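Mil veces la misma taza

Kolbrún Arnardóttir lleva desde marzo enseñando a dos brazos robóticos a recoger la mesa, y asegura que su propia cocina nunca ha estado peor. "En casa dejo los platos. Ya he cumplido en el trabajo", dice.

El proyecto se llama Kerkier y la meta es llegar a 1000 demostraciones válidas. Van 40 tareas definidas, casi todas de menaje. Cada intento se graba desde la cabeza y desde las muñecas, y las muñecas, según ella, ven el mundo como lo vería un cangrejo: dos pinzas y, al fondo, lo que haya debajo de la mesa.

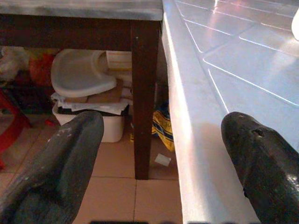 Dagný Kjærgaard opina que ese desorden de fondo conviene dejarlo, que un sistema criado en un laboratorio impecable se pierde en cuanto entra en una casa. Arnardóttir le da la razón a medias. "Sí, pero luego quien revisa los vídeos soy yo".

Revisar ocupa más que grabar. Se descartan los intentos con titubeos, aunque no todos: "Si solo guardas los perfectos, el modelo no aprende a corregirse. Hay que saber equivocarse con cierta elegancia - y eso no se improvisa".

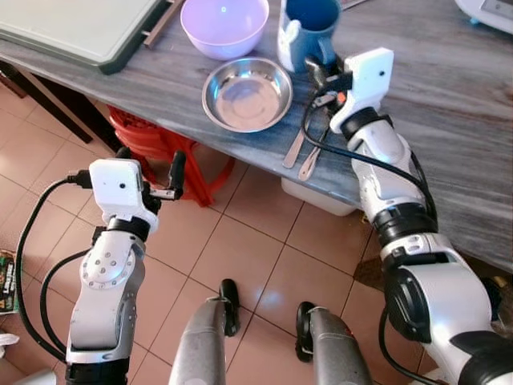
Las cucharas le parecen lo peor. Las tazas, en cambio, tienen paredes y "se dejan querer". También ha aprendido a cambiar las cosas de sitio entre un intento y otro, porque al principio lo colocaba todo igual y el modelo se aprendió la mesa de memoria.

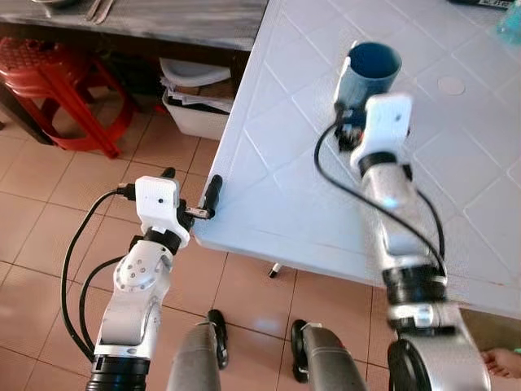 ¿Y cuándo estará listo? Suspira. "Pregúntemelo en la demostración 1000. O mejor, no".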